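Trukora opens its simulation lab to Lallinville residents

Tuesday, December 27, 2022

Trukora opened its Lallinville office to the public for an afternoon last week, and most of the people who came wanted to see the robot arms. They saw two kinds: one bolted to a bench near the front door, and one that exists only on a computer.

The computer version drew the longer lineup. Staff ran it on a large screen in the lunch room, where visitors could watch a black arm on a table work with a small orange object. The software, called Nitby, lets the company try out a movement many times before any real motor is switched on.

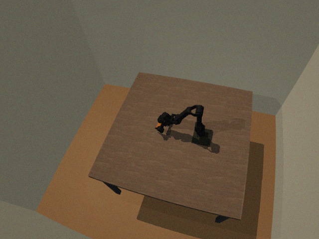 Visitors were let in 20 at a time, and each group got a short talk followed by questions. Several people asked about jobs. Staff said the firm's customers are mainly small packing sheds that have trouble filling shifts over the harvest, and that the arms are meant for light, repeated lifting.

Others wanted to know why the practice room on the screen was so plain. The answer was that a simple room runs faster, and the program can get through 4000 practice attempts overnight on the office computers. Colour and lighting can be changed later on.

Children were given a turn at the keyboard in the second half of the afternoon. Coffee and sandwiches came from the bakery on Tamura Street.

Trukora moved into the former credit union building in August. It plans to hold another open day in the new year, with an evening session for people who work during the day. Entry will be free, but visitors will need to book at the front desk.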